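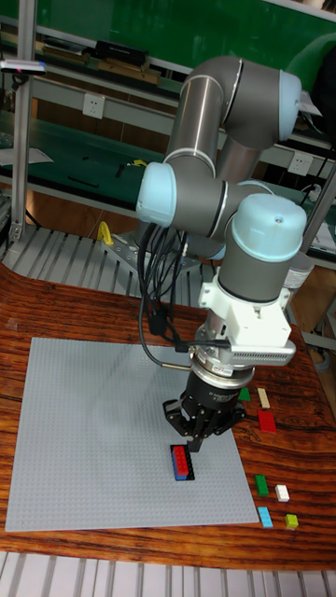
Progress Report to Bedivside: Brick Building Sets, January to April

Summary

Work on the Kikport building sets is on schedule. We have sorted and checked 204 sets and drafted 13 of the planned building cards. Spending is within the amount approved. One item, the storage trays from Bumico, is behind and is covered below.

Work completed

Every set now has the same contents: one large light gray baseplate and a small group of loose bricks in mixed colors. We dropped the specialty pieces from the first draft. They were hard to replace and were used on only a few cards.

The first cards deal with plain stacking, one brick on top of another. A red brick on a blue brick is a typical early build. Later cards use flat plates as a bottom layer and ask for a brick to be placed on one half only, so that the other half stays open for the next step.

We also settled the table layout. The baseplate goes on the left and toward the center, and the loose bricks go directly on the table to the right of it.

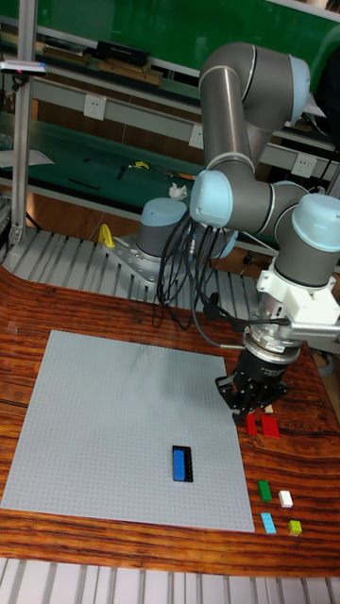 Small bricks are grouped in short rows, with space between them and the larger ones. In our first layout the bricks were left in a pile, and setup checks took too long. With the rows, a missing piece shows up right away. A full check of one table now takes roughly 8 minutes.

Open items

The Bumico trays are late. Until they come, sets are being kept in zip bags, labeled by set number. This works but takes up more shelf space.

Card 7 needs to be redrawn. The beige brick and the white brick look too much alike in print, and the Yusof print shop has asked for a darker beige.

Next period

Finish the remaining cards, send the corrected art to Yusof, and move all sets into trays once delivered. No change to the budget is requested. The next report will include replacement costs for lost bricks.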